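September 7, 2019

Well, the winter woollies are finally getting sorted. I've been putting it off for weeks and the excuse was always that it might turn cold again, which it did, twice, but this morning the window was open and I had the fan on in the kitchen, so I ran out of excuses. Kettle on, radio on, everything out of the bottom of the wardrobe and up to the bed.

I should say the wardrobe smells of cedar now, or at least it smells of the Brultine blocks I bought in January after the moth business. Two of them, one at each end. I have my doubts, but there were no new holes in anything today (I held every single thing up to the light like a jeweller) so they can stay.

The old green cardigan is going. I know I said that last year. It has gone a funny shape under the arms and I only ever wear it to put the bins out, so into the op shop bag it went, and I tied the top before I could change my mind. The brown one stays because of the pockets. The scarves I rolled up and poked into boots, a trick I got from Mum, and it saves a whole drawer!

The striped knit is the problem child. It's too thick to go flat and too good to squash, and if you hang it the shoulders end up with those little peaks in them. I always fold it and then it always looks wrong, more of a lump than a square, and the purple sheet shows it up something terrible. I had a good few goes at it.
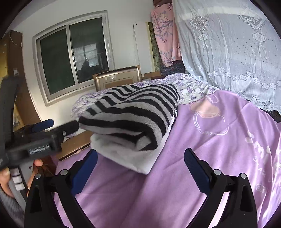 My sister rang while I was at it and said I ought to give up folding the heavy ones altogether and roll them, sleeves tucked in first, then from the hem up to the neck, and lay them side by side in the tub like loaves. She has done all of hers like that since they moved to Abdelaziz Street and she reckons she can see every jumper she owns without digging. I said mine would spring open the minute I let go. She said to put a pillowcase round each one, then. I haven't got enough pillowcases for that, but I didn't tell her so.

Anyway, I might try it with the striped one. The rest can stay folded, I've always done them that way and they've never complained.

The Prelura tub is a beauty, by the way. 71 litres, and the lid clicks down on both sides. It cost more than I wanted to pay but the last one split down the corner and let the silverfish in, so there you go. It won't fit under the bed with the legs the way they are — a finger's width too tall, I could have cried — so for now it's on top of the wardrobe and I'll need the step to get it down.

Still to do: the coats, the spare doona, and that awful drawer with the gloves in it. Also sew the button back on the navy coat before it goes away, or I'll be cross with myself come autumn. Leftover soup for tea.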